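Posted in: Course notes / Visits

Handout – visit to Grasari lab, Hadedville. Read before the seminar.

Hand-held grippers, one per hand. Small everyday objects on a white surface.

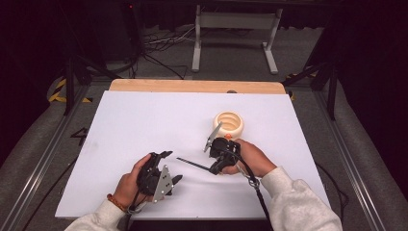
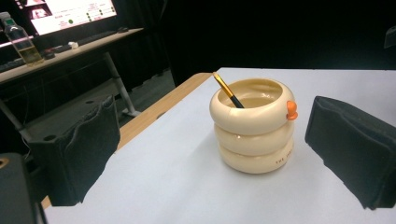
Things to note for writeup –
- who or what decides when to close the fingers?
- objects with grooves: where woud you grip?
- cables – do they limit reach?

Groups of 7, 12 mins each at the bench. Writeup max 18 lines, hand in at at the front desk.

Brirkiveck Automation Course – contact the office – Back to top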